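**Wood smoke in Taltau, is anyone else getting this?**

**rkaczmarczyk**
Third night running that I can't open a bedroom window. The smell comes in through the trickle vents and the washing on the rack stinks of it. We're at the bottom end, by the river, where it settles when there's no wind. Is it the new stoves on Nowakowski Street, or people burning rubbish?

**urszula_sz**
Both, I'd say. Two houses near us burn old fence panels. You can tell by the colour of it. The council will come out, but you have to log seven evenings first with times.

**Testa105**
People have heated with wood here for a hundred years. It's January and it's cold. Close the window.

**urszula_sz**
Painted fence panels aren't firewood. My son uses an inhaler.

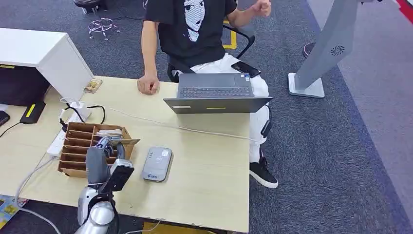
Taltau, 3 Jan 2018

Copying in the council's reply, as I said I would in the other thread. It came by email this morning:

> Thank you for your report. The monitor at the Kikia roundabout has been out of service since August and a replacement is on order. Residents may submit a smoke diary using form 7. Officers do not visit after 8 pm.

So there are no readings for the whole winter so far. I've asked what the replacement costs and when it's coming.
*Posted by mitali_k*

**rkaczmarczyk**
Officers don't visit after 8 and the smoke starts at 9. Great.

**H_Czerwinski**
I was quoted 3,495 to swap my stove for a cleaner one, fitted, without the flue. On a pension that isn't happening. If they want less smoke they should bring the grant back.

**mitali_k**
Agree on the grant. Dry wood would help in the meantime though. Half of what's sold at the roadside is wet.

**Testa105**
Mine's been stacked over two years, so don't lump everyone in together.

**mitali_k**
Then it isn't you we're complaining about.

**oguzhan_b**
Does the diary have to be on paper? I've got times written down on my phone going back to Christmas.

**urszula_sz**
They took mine typed. Put the street and wind direction on each line or they send it back.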